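About Grekon

Grekon teaches robots household and light commercial work by having people show them how it is done. The company was established by Adelmo Valentini, who had spent the earlier part of his career in packaging automation, and it maintains its offices and main workshop in Bresside. A second workshop operates in Lyons.

Our clients are manufacturers and research groups that build robot arms and need reliable examples of everyday handling: sorting, putting away, folding, wiping, opening and closing. We plan the tasks, train the people who perform them, record the demonstrations, and deliver them checked and labeled.

How we work

Demonstrations are given in one of two ways. In the first, an operator holds a gripper in the hand and carries out the task directly, opening and closing the fingers as the work requires. In the second, an operator seated at a control station guides a robot arm from a distance. Hand-held work is quicker to set up and can be carried out almost anywhere a person can stand. Remote work takes longer, and it is preferred where the client needs the movements of a particular arm.

Most hand-held sessions take place in ordinary homes. A storage bin in a family room holds boxes, tins, packets and small ornaments of every shape, and a robot that is to be useful in such a room must be prepared for all of them.

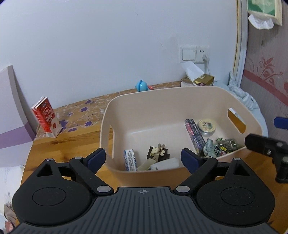

For this reason we do not supply standard objects to our operators. Each household works with its own belongings on its own furniture, and the task sheet specifies only the action to be performed and the conditions under which a demonstration is accepted. To date, 703 households have taken part in the program.

Every operator completes our training course before recording. The course covers grip, pace, approach angle and the correct way to begin and end a task. Demonstrations are then reviewed by staff in Bresside, and those that do not meet the standard are returned with written comments.

The Hisance Program

Hisance is our library of tidying and storage tasks, offered under license to universities and independent laboratories. It currently contains 875 task sheets, each with accepted demonstrations from at least three operators. New sheets are released every February.

Privacy

Households receive a written agreement before any recording begins. Participants may withdraw a session at any time before delivery, and withdrawn material is deleted from our systems.

Inquiries concerning licensing, custom task programs or operator positions may be directed to the Bresside office.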